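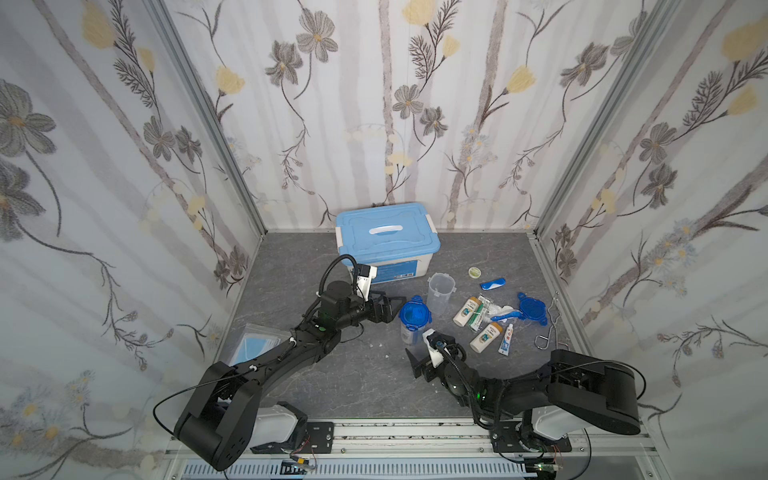
Why does a robot need a person to show it the same job over and over? Because it learns by copying, and one go at a job doesn't tell it what to do when the bottle has rolled a bit to the left.

I spent an afternoon in November at Durnelov's place in Mirkdale, where they're building up a big pile of examples for a learning system called Trình. I'd been promised robots and I got robots, plus a lot more toothpaste than I'd bargained for!

The current round is all about bathroom bits and kitchen tubs. There's a storage box with a sky-blue lid at the back of the booth, and the toiletries get scattered over the grey marble-look floor in front of it: white bottles with tan caps, a toothbrush, a travel case, a little round jar with a green lid. There's a wire hanger in there too, all bent, and I'm told it's the item everyone moans about. The two black arms each have a small camera mount up by the gripper, so Trình gets a close view of whatever the fingers are near as well as the wider one.

Lợi Kim runs the sessions and let me have a try. A person steers both arms by hand from a matching pair outside the booth, and every movement gets saved along with the video. It's like patting your head and rubbing your tummy while wearing oven gloves. I dropped a bottle twice (sorry, Lợi) and she kept both attempts, labelled as misses, as the team wants some of those on file as well.

The target is 40 good examples for each layout, then they muddle everything up and start again. A session lasts 40 minutes and then you have to hand over to someone else, a rule that came in after people's wrists started grumbling. They've done 14 layouts so far. I asked whether that was a lot and Lợi laughed and said to come back in spring.

I also asked about the wallpaper, obviously, because I didn't expect birch trunks and big grey flowers in a robotics lab. They change the walls between rounds so that Trình doesn't get too used to one background. My gran would have loved this one. The next lot is apparently brown and orange, and I've asked for a photo.

Once this round is finished the recordings go over to Jumham, who do the training side, and the first test on a real arm is planned for 2 months after that. The test will use things Trình hasn't been shown before, still in the bathroom line, and Lợi is in charge of the shopping. She wouldn't tell me what's on the list, though she did say the hanger is staying in.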